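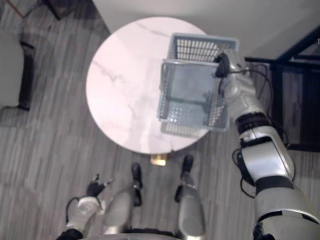
Prandelwood Humanoid Task Kit – Class and Club Edition

The Prandelwood kit is a set of household tasks for student teams that already have access to a full-size humanoid. It covers one school term and follows the rules of the Inskip Student Cup, home task division.

In the box
Plastic basket, open top
30 task cards, graded from single-arm lifts to two-arm carries
Floor markers for the start and finish positions
Score sheets and a teacher's guide by Osvaldo Palumbo

Not included: robot, table, control software.

Setup
Use any steady table 70 cm high. Basket loads start at 500 g and go up to 900 g on the last cards. Teams should tie back arm cables before the two-arm cards and keep one student at the stop button during every run.

Who uses it
The Burnthorpe robotics club worked through the full set last term. Their coach, Marin Vukadinović, suggests doing the basket cards early. "Gripping the rim is easy to set up. Putting it down level takes them a few weeks."

Ordering
Sold by Dresetti to schools and registered clubs. Orders placed now ship in August. Replacement baskets and card sets are sold separately – please give your kit number when ordering.

Page updated 5 July 2019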